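Kukatholm workspace opens to members

The shared work hall at Kukatholm has opened to members of the Drestow programme, with places for 50 people. Furnishings include a white rectangular table, a round light wooden one and a curved wooden desk.

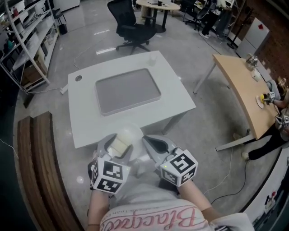 Leandro Navarrete said the round table would suit short meetings, but asked for more shelving.

The hall is lit from the ceiling — by linear fittings and recessed downlights — and will close at 7 pm.
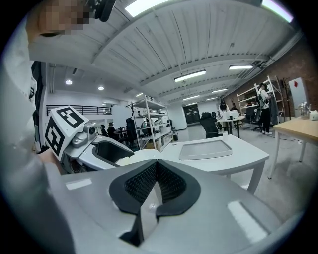

Booking

Members may reserve a desk through Wesuvex from January.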